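Rodholm Bakery Puts Its 1828 Crumble Back on the Menu
Saturday, January 12, 2019
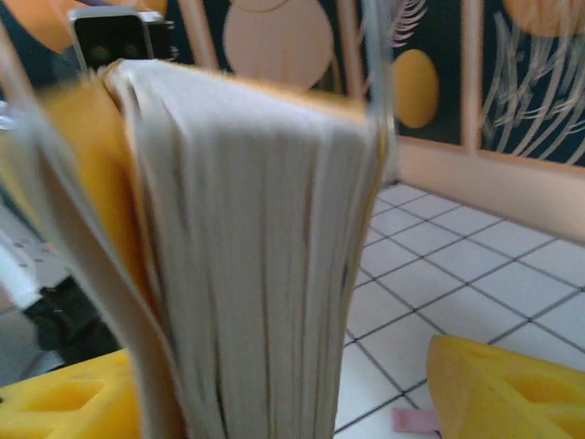 A thick book with a yellow cover.

SKURMONT – Rodholm Bakery will again sell the apple and rye crumble it took off the menu in October, after 43 written complaints and one returned spoon.

The crumble dates from 1828, when bakers in Skurmont had plenty of rye and very little patience. Last fall the bakery replaced it with a lighter version made with oat milk. Customers described that version as "fine," a word that has closed better bakeries than ours.

"We tried to improve a dish that has survived floods, two fires and my uncle," said head baker Sofia Stefanou. "We're sorry. The butter is back."

The topping uses dark rye flour, brown sugar, toasted hazelnuts and cold butter, rubbed in by hand and baked for 50 minutes over tart apples from the Nasrallah orchard. Custard is served on the side. Requests for it on top will be honored without comment, though the staff may look at each other.

The kitchen will bake 70 portions a day, sold from 8 a.m. until they run out. Orders for whole trays need two days' notice and can be placed at the counter or at our Skatik Street shop, where the phone works.

The oat milk version remains available on request. So far there has been one request, from its inventor.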